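Stasudness School of Engineering
Robot Learning: Methods and Results
Handout 7. Learning to handle open containers from wrist camera recordings

Purpose of this handout

This handout supports the seventh lecture of the module. It sets out one research method in full, from the collection of demonstrations to the reporting of results, and should be read before the laboratory class. Students who missed the previous lecture should first revise the notes on behaviour cloning, as the terms introduced there are used without further definition.

The worked case throughout is the Villero study, carried out in our own laboratory. The study asks whether a robot arm can learn to pick up, carry and set down an open cup when its only view of the task comes from a camera at the wrist. The question is narrow, but the difficulties it raises are common to most work on contact and liquids.

1. The task

The arm begins at a fixed rest position. A plastic cup stands on the table within reach. The arm must close its fingers on the cup, lift it, carry it to a target area and release it upright. In the second version of the task the cup holds liquid, and any liquid outside the cup at the end of the trial is recorded.

Three properties make the task hard to program by hand. The cup is light and gives way under the fingers. Its wall lets light through, so that depth sensors return poor readings. The liquid moves later than the cup does, and a motion that seems safe at one moment may cause a spill shortly afterwards.

2. Collecting demonstrations

An operator guides the arm through the whole task while the system stores camera images, joint angles and the opening of the fingers. The Villero study used 974 demonstrations. Of these, 85 were set aside before training began and were used only to check the learned policy against motions it had not met.

Operators were told to work at a natural pace and to complete a demonstration even when it went badly. Spills were kept in the record and labelled as such. Earlier work in the laboratory had removed all failed attempts, and the resulting policies had no experience of a cup that was tilted or badly held. Students should note that keeping a failure is a different decision from training the policy to copy it. In this study the labelled failures were used to train a separate part of the model, described in section 4.

3. The choice of viewpoint

A camera fixed above the table sees the whole workspace, but the arm often hides the object at the moment of contact. A wrist camera moves with the hand and keeps the fingers in view. The cost is that the picture changes with every movement of the arm, and the table may lie at any angle in the image, including across the top of it. The model is given no instruction as to which way is up. It must work this out from the images and the joint angles together.

The background also varies a great deal more than with a fixed camera. People, cables and other equipment pass through the view and have no bearing on the task. No attempt was made to hide them during collection. A policy trained against a plain screen tends to fail when the screen is taken away, and the study was intended to produce results that would hold in an ordinary laboratory.

4. The model

The policy takes the two most recent images and the present joint angles, and gives as output a short run of future arm positions. Only the first part of this run is carried out before the policy is asked again. The method is known as action chunking and was covered in Handout 5. It reduces the small, repeated corrections that disturb the surface of a liquid.

A second, smaller network, called Benavides in the project reports, reads the same images and estimates the chance that liquid has left the cup or is about to do so. When the estimate passes a set limit, the arm slows down and holds the cup level until the estimate falls. Benavides was trained on both the successful and the failed demonstrations. It has no part in choosing the path of the arm.

5. Reading a wrist view

Before the laboratory class, each student should study the view below and write a short note on what the policy could and could not learn from it. Consider in particular the spilled water on the pale surface, whose droplets and small puddles show mainly as bright reflections, and the frosted wall of the cup, through which a denser white band can be made out near the bottom. The fingers hold the cup from both sides.

The note should address the following points.

(a) Which signs of spilled water would remain if the lighting were changed.

(b) Whether the level in a cup of this kind could be judged from a single image, and what a second image would add.

(c) Which parts of the background a poorly trained model might wrongly connect with a spill. Small indicator lights and people's clothing should both be considered. 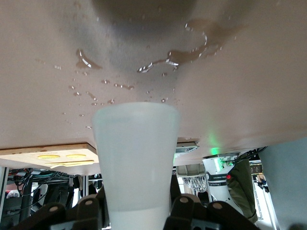
6. Results

The policy was tested in two conditions, with 50 trials in each. In the first condition the cup was empty, and in the second it held liquid. With the empty cup the learned policy was reliable, and most of the remaining failures came from a poor first grasp. With liquid in the cup, performance was clearly lower. Switching off Benavides for a further 20 trials led to more spills, chiefly at the moment of setting down.

These findings should be read with care. A set of 20 trials is small, and the difference between the two arrangements might be narrower in a larger test. The same cup type was used throughout. The study does not show that the method would work with glass, with a handle or with a lid.

7. Limits of the method

The spill estimate depends heavily on reflections. On a dark or patterned table it gave false alarms, and the arm stopped when there was no need. Work at the Cindham site is now looking at whether a touch sensor in the fingers would reduce this fault - the weight of the cup should fall when liquid leaves it, whatever the table looks like.

8. Preparation for the laboratory class

Bring the note from section 5 in printed form. Read the safety sheet for the arm and sign the last page. Groups will replay a stored demonstration, mark the point at which they believe a spill begins, and compare their mark with the output of Benavides. Liquids may be handled only at the marked bench and must be kept away from the control cabinet.

Handout issued 1 December 2025. The assessed report on this topic is due in May.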